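Stiltgate survey notebook
June 12, 2007 — entered by Liên Vương

Went back over the Stiltgate parcel file this morning. The developer, Derano, has a permit for 16 cabins on the landward side of the marsh road. The cadastral sheet we were sent still shows the old shoreline, so every setback on it is measured from a line that no longer exists. I redrew the boundary from our own GPS points and kept the old one in gray for comparison.

Plot 932 is the problem. On the old sheet it sits well clear of the protected reed belt. On mine the northeast corner crosses into it.

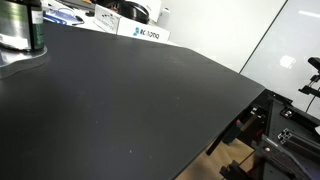 The crossing is small, up to 7 meters at the widest point, and I don't want to put it in the report until the benchmark by the pumping station has been checked. If the benchmark has sunk, all my points shift together and the corner may come out clean. Need the leveling staff back from Fuduno before then. Left a message with their office.

Also compared the two versions of the environmental statement. The later one drops the paragraph on drainage and keeps the table that refers to it, so the table now points at nothing.
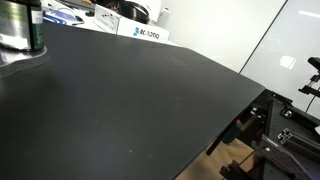 Todorova thinks the paragraph was taken out when the access road was moved, and that the municipality should have the full version on paper. She would ask for it in writing and quote the permit number, or it will sit in a tray until August.

Fine, will do it that way. Draft letter is in the shared folder, needs a second pair of eyes.

Soil logs: 2 of the borehole sheets have the same coordinates and different depths. One must be a copying error. The handwriting on the second is hard to read — the depth could be a 1 or a 7. Marked both as unresolved and left them off the map.
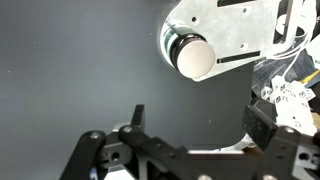
The fill along the access road is not on any drawing I have. It runs past the last stake and stops at the ditch. I paced it only, so no length goes in the table yet. Bring the tape next time, and the spare stakes.

Note for whoever does the base map: use the new projection file. The old one puts the ditch on the wrong side of the road.
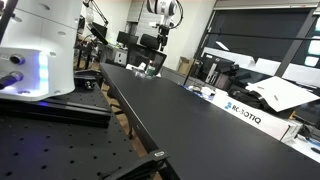

Does the permit lapse if the boundary turns out wrong? The municipality would have to reopen it first, and the cabins on the other plots could go ahead in the meantime.

To do: benchmark, letter, borehole sheets, tape.

Contact: survey desk, ground floor | © 2007 | Back to top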